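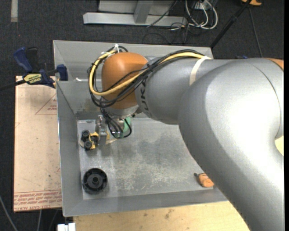 我学做蛋糕那年已经四十多岁了，起因说出来有点不好意思：搬到卡恩利镇（Carnley）以后，隔壁的温迪·埃尔伍德太太（Wendy Ellwood）端来一盘柠檬蛋糕，我吃完一块，又吃一块，第二天厚着脸皮去还盘子，顺便问她能不能教我。她说行啊，六月吧，六月鸡蛋好。从那以后我的厨房就再没整洁过。我对颜色也变得特别敏感，看什么都像看一炉点心，就说图里那个圆滚滚的橙色关节吧，我头一个想到的是温迪熬过头的橘子酱，底下那只浅浅的灰色金属方槽呢，活像她家那只用了半辈子的烤盘！

温迪的烤盘是她婆婆留下来的，四个角都磨圆了，盘底有一道划痕，她先生内维尔（Neville Ellwood）坚持说是他小时候拿叉子刻的，想刻一条船。我横看竖看，怎么也看不出船来。可是这盘子传热真好，烤出来的底均匀极了，我后来买过三只新的，没有一只比得上。温迪说新盘子要养，烤上一两年再说。我当时心想，铁盘子又不是紫砂壶，养什么养。现在我也跟别人这么说了。

第一堂课，我们什么都没烤。她让我称面粉，称完倒回去，再称，然后让我用手抓一把，猜有多重。我猜得离谱，她笑得直扶桌子。她自己抓一把，放到秤上，分毫不差。她年轻时在科米斯代尔（Comisdale）的一家面包房干活，凌晨三点上班，老板是个急脾气，嫌秤慢，所有人都得靠手。那家面包房早就关了，现在是一间卖窗帘的铺子，她每次路过还要往里头张望一下，说烤炉原来就在挂绒布的那面墙后头。

学费我没交过，她不收。我就拿饺子换。内维尔头一回吃韭菜馅的，一声不吭吃完了，去院子里站了好一会儿，回来问还有没有。后来他们家冰箱的冷冻格里总有一袋我包的饺子，他管它叫“应急口粮”，其实哪有什么急可应，下雨算急，球赛输了也算急。

说回蛋糕。柠檬蛋糕最难的一步是加糖浆，什么时候浇，浇多少，我足足折腾了一个夏天。蛋糕刚出炉就浇，温迪的做法是用一根织毛衣的细针扎眼，扎得密密的，糖浆要趁蛋糕还热着慢慢往里渗。我头几次心急，一口气倒下去，中间塌了个坑，边上还是干的。我先生很给面子，拿勺子舀着吃，说像布丁。我儿子就没那么客气了，他问这是不是还没熟。

还有柠檬皮！我以前擦柠檬皮，总是连白的那层一块儿擦下来，觉得扔了可惜，结果苦得人直皱眉头。温迪教我转着擦，每个地方只擦一下，擦完的柠檬像剃了个不太高明的头。擦下来的皮屑先跟糖搓在一起，搓到糖变得潮乎乎的，满屋子都是香味，再去打黄油。这一步她的方子上没写，她说方子是写给会做的人看的。

她那张方子我抄了一份，原件夹在一本电话簿里，字迹淡得快看不见了，背面记着一个号码，2262，没有区号，也没有名字。我问是谁的，她想了半天说是萨格登（Sugden）那家磨坊，从前打这个号码订面粉，接电话的是个小姑娘，一边记一边吃东西，咔嚓咔嚓的。磨坊现在还在，我专门去过一趟，开车走了二十七公里，路上还拐错一个弯，开进了人家的羊圈边上。面粉装在厚纸袋里，封口是拿线缝的，我拆的时候找不对线头，扯了半天，最后还是用剪刀。

磨坊的面粉颜色比超市的深一点，闻着有股麦子味，做面包是真好，做柠檬蛋糕嘛，我觉得有点抢戏。温迪不同意。我们俩为这事争了好几回，最后一人烤一个，请内维尔来评。他把两个都吃了，说要再想想，第二天又来吃，说还得再想想。到现在他也没给个准话。

去年镇上办夏季集市，温迪撺掇我去摆个点心摊。我吓得不轻，烤给家里人吃是一回事，收人家钱可是另一回事呀。她说她陪我，结果当天早上她腰疼，来不了，派了内维尔来。内维尔不会找零钱，倒是很会聊天，跟每个走过来的人讲他那条刻在烤盘上的船。摊子摆在旧货摊和一个卖花苗的中间，卖花苗的那位有一种开蓝花的小东西，牌子上写着“Plinunis”，我到现在也不知道该怎么念，买了两盆，活了一盆。

那天柠檬蛋糕卖得最快，中午就没有了。剩下的是我自己琢磨的一款芝麻卷，做得挺得意，偏偏没什么人敢试。有位老先生站在摊前看了很久，问我黑的是什么，我说是芝麻，他说哦，面包上那种白的倒是认得。他买了一块，走出去几步，又折回来买了一块给他太太。我高兴得连钱都少收了。

收摊以后我给当地的小报写了一篇短文，讲怎么给蛋糕浇糖浆，编辑说栏目有地方，让我往长了写，写满3000字也行。我写到一半发现后面全是在讲内维尔，又删掉重来。登出来以后有读者写信，说她扎眼用的是一根干的意大利面，比毛衣针细，扎完还能顺手扔进锅里煮了。我赶紧拿给温迪看，她戴上眼镜读了两遍，什么也没说，过两天我去她家，看见毛衣针旁边搁着半包意大利面。

我后来试了，意大利面确实好用，就是容易断，断在蛋糕里头可不好找，吃的时候咯噔一下。要用的话挑粗一点的那种，慢慢转着往下送，别使劲。糖浆我现在用两个柠檬的汁，兑砂糖，不煮，搅匀了就浇，糖没化完也没关系，晾凉了表面会结一层脆脆的壳，我儿子专门抠那层壳吃，抠得蛋糕顶上坑坑洼洼的，谁说也不听。

今年六月温迪说要教我做姜饼，已经让我去买糖蜜了，要颜色最深的那种。我跑了两家店，买回来三罐，她挨个闻了闻，留下一罐，另外两罐叫我拿回去拌粥。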